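Slow Boat to Stallura

5 min read
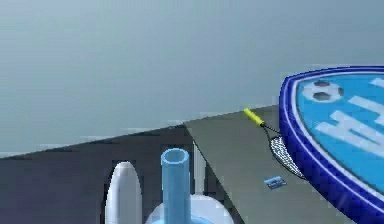 A racket and a small blue card.

The ferry to Stallura leaves at 6:40 in the morning, and I made it with my shoelaces undone and half a cheese pie in my mouth. I'd been told February was a silly time to go. The dive shop is shut, the beach bars are shut, and the bus to Baran runs only when the driver feels like it (he felt like it twice while I was there!).

I went for the walking. There's an old mule path that climbs from the harbor to the chapel at Imus, 358 meters up, and in summer it's supposed to be like hiking inside a toaster. In winter you get crocuses, goats and a wind that takes your hat — mine is somewhere in the sea now.

My room was over Ourania Bakalis's bakery, 58 euros a night with breakfast, and breakfast went on until I begged for mercy. She has lived on the island all her life and thinks hikers are a bit simple. "You walk up, you walk down," she told me. "And then you are hungry." She had me there.

On my third day I shared the path with Vidar Björklund, a retired surveyor who comes every winter and was grumpy about the new signposts. We ate oranges on the chapel wall and watched the weather come in from the west, and then we got properly soaked on the way down. Best afternoon of the trip!

Bring cash, as the one ATM was out of order all week. Bring real boots too, and book the return ferry before you leave the harbor, even off season. The small winter boat takes 102 passengers and it was packed with people going over for a wedding.

We use cookies to improve your visit. Accept | Manage settings

Back to top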